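Imprimer | Envoyer par e-mail

Cahier d'atelier, page 26 – guide de ville, novembre

Reprise du chapitre « Rutville, origines ». La version reçue de l'agence affirme que la ville « fut établie par des pionniers audacieux au bord du fleuve ». Le fleuve est à 14 km. Les pionniers étaient des marchands de sel qui avaient perdu une roue, d'après la notice de la paroisse, et ils sont restés tout l'hiver par manque de charron. J'ai remis la roue. L'audace est partie à la corbeille.

Vérifié aussi la date du vieux marché couvert. Trois sources, trois dates, dont une antérieure à la ville. Je garde celle du cadastre en attendant mieux.

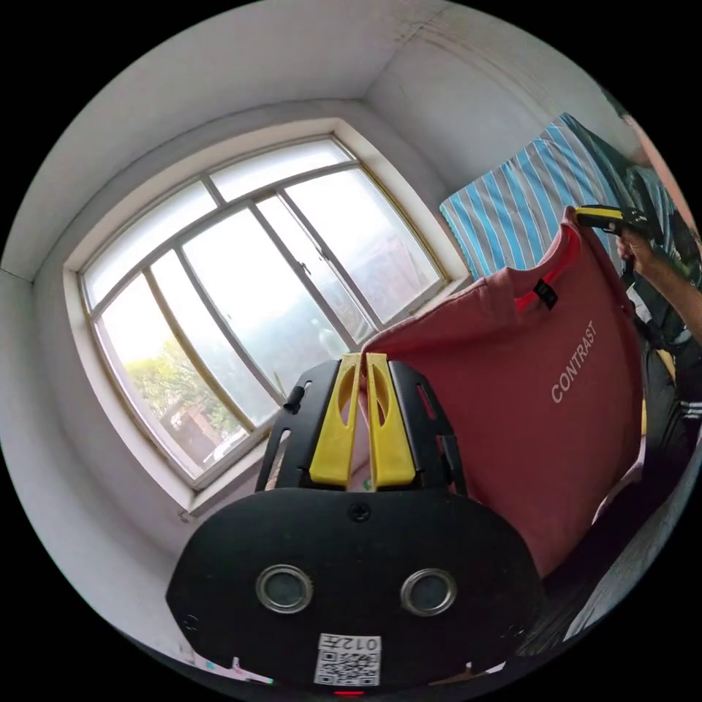

Jörg Heitmann trouve que la roue cassée fait mauvais effet en première page et demande si on ne pourrait pas parler d'une « halte choisie ». Réponse dans la marge : non. Il a quand même raison sur un point, le paragraphe est trop long, j'ai coupé 200 signes dans la généalogie des marchands.

10 h 15. Le quartier d'Ustik. Le texte dit « pittoresque » quatre fois en une demi-page, puis « incontournable », puis de nouveau « pittoresque » pour le parking. Il manque en revanche l'essentiel : comment on y monte. Le bus 15 s'arrête en bas de la côte, et après c'est à pied, avec un escalier que la mairie appelle promenade.

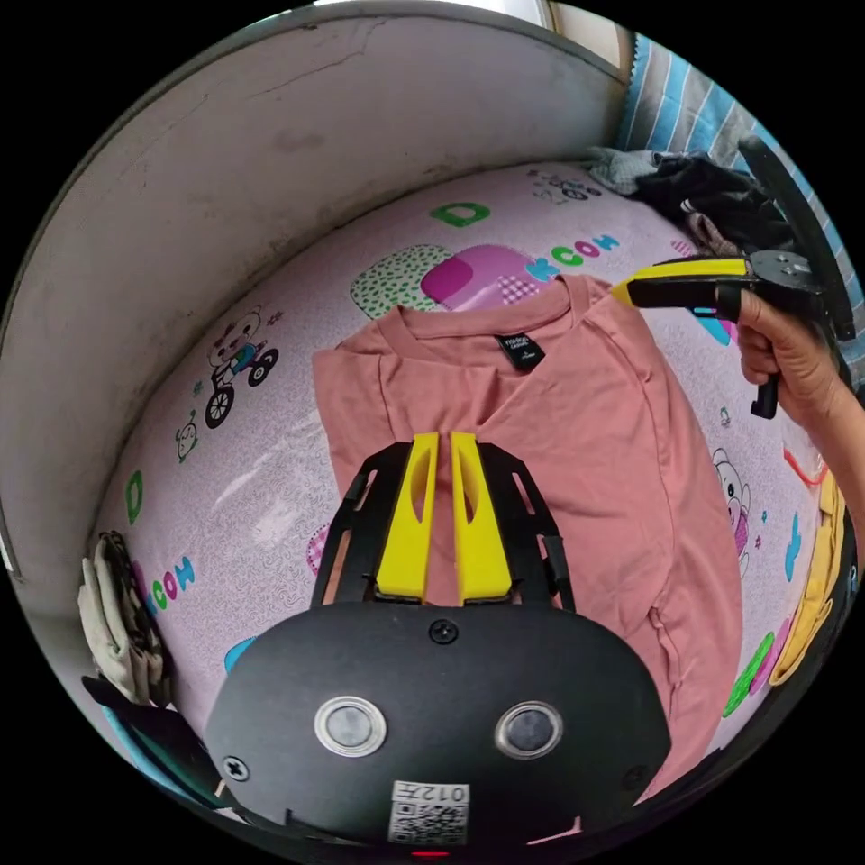 Pour la montée, j'ai mis vingt minutes au lecteur, ce qui est généreux avec les gens de mon âge. Ajouté la fontaine à mi-pente et le banc, parce que le banc compte davantage que la fontaine. Supprimé la légende du moine : elle figure mot pour mot dans le guide de la vallée voisine, avec un autre moine.

Relu l'encadré sur les jumelages. Lagos y est, sans préciser s'il s'agit du Portugal ou du Nigeria. L'agence ne sait pas. Courrier envoyé au service culturel, qui a répondu « les deux sont possibles ».

Reste la carte. Fleltar l'imprime en deux couleurs, donc les sentiers et les limites communales sortiront du même gris. À revoir avant le bon à tirer – ou alors on assume que le promeneur suive la frontière.

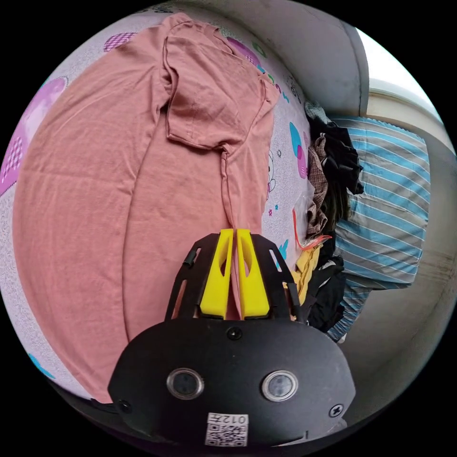

Lok-yiu Sin propose des tirets pour les sentiers et un trait plein pour les limites, et signale au passage que le nord est à gauche. Vu. Nord remis en haut, échelle à refaire, la rose des vents attendra demain matin.

À faire : horaires d'hiver du musée, orthographe du deuxième pont, relancer Lagos (les deux).

Imprimer | Envoyer par e-mail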